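Leswood Fitted Sheet, Beige

A plain fitted sheet for everyday use. The elastic runs the full way around, so the corners stay put when you sit on the bed to sort or fold laundry. Fits mattresses up to 8 inches deep — measure yours before ordering, toppers included.

Fabric: cotton blend, medium weight
Color: beige only
Pack: 2 sheets
Item no. 596

Care
Wash warm with similar colors. Tumble dry low and take it out promptly, or expect some wrinkling. Skip the bleach. Treat spots before washing — set-in marks show on beige more than on darker shades.

Returns
Unwashed sheets can be returned through July. Keep the paper band and the care tag.

Beige goes well with gray headboards and with blues. Leswood does not sell matching pillowcases.
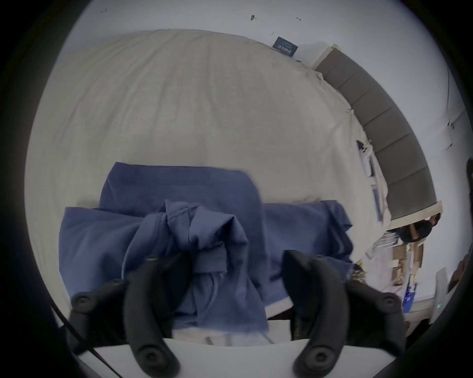

Adjoa Amissah: Had mine on the bed since last winter. Fits fine, but I'd size up if you use a thick topper. The second one in the pack went on the guest bed.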